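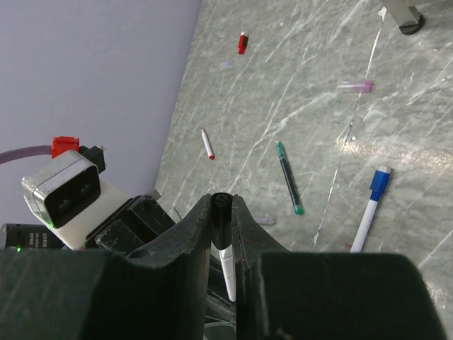

A black cap on a marbled gray-green tabletop.

Tips for a season-finale night at home

Set the subtitles before the snacks come out. Greasy thumbs and remotes don't mix.

Pop the corn in a lidded pot over medium heat and quit when the pops are three seconds apart – the stragglers are not worth a burned pan.

Dust the screen with a dry cloth, TV off. You'll learn how much of that moody lighting was lint.

Finale runs 90 minutes? Plan for more than 90.

© Griker Home. Contact | Back to top
We use cookies. OK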